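Looking After Your Golf Gear at Home

Household tips from the Loltell kitchen table

We live a short walk from the ninth green at Brutomley, which means that for most of the year our back hall is where the golf things end up. Shoes, gloves, towels, wet bags, the lot. Over the years I have worked out a few ways of keeping it all decent without spending a fortune at the pro shop, and since several of you wrote in asking about grips and towels in particular, I thought I'd put everything on one page.

Washing your grips

You don't need a special cleaner for this. Fill a bucket with a few inches of warm water, add a good squirt of dish soap, and go over each grip with a soft nail brush. Keep the soapy water on the rubber and away from the clubhead. Rinse with a damp cloth, dry with an old towel, and then leave the clubs standing for 15 minutes before they go back in the bag (I like to lean them along the bathtub, though not everyone in my house agrees with me on that). If a grip still feels slick once it's dry, it's probably worn out and no amount of scrubbing will bring it back.

Towels that stopped soaking anything up

This is nearly always fabric softener. Run the towel through a hot wash with a cup of white vinegar and no detergent, then wash it again the ordinary way. Leave the softener out from now on. My old Zadine towel has been through this more times than I can remember, and it still does its job, even if the color has gone from navy to something closer to dishwater.

Knit and plush headcovers

Turn them inside out and shake them over the yard first, because you wouldn't believe how much sand they hold. Hand wash in cool water with a little baby shampoo, squeeze gently – never wring – and roll them up in a dry towel to press out the water. Stuff them with a pair of clean socks while they dry so they keep their shape. Fluffy ones come up nicely if you brush them with a pet brush at the end.
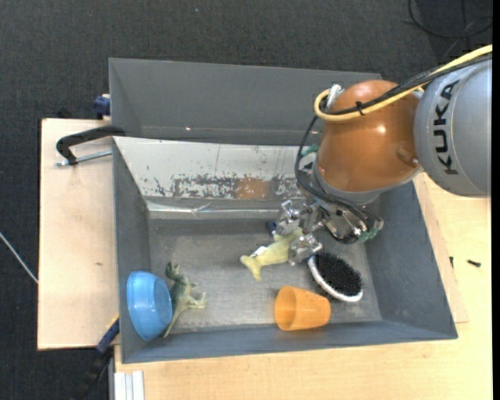
Soggy shoes

Pull out the insoles and loosen the laces all the way down. Pack the toes with crumpled newspaper, change it after an hour, and change it again at bedtime. Please don't put them on the radiator! I ruined a lovely pair of Phan spikeless that way one September, and the soles peeled up like an old sticker. A cool room with a fan is slower but so much kinder. Once they're dry, a toothbrush and plain water will take care of the mud around the spikes.

Gloves

Smooth a damp glove flat, close the tab, and let it dry away from the sun. A crumpled glove left in a side pocket dries as stiff as a cracker. I keep two going and swap them halfway through a round when it's muggy.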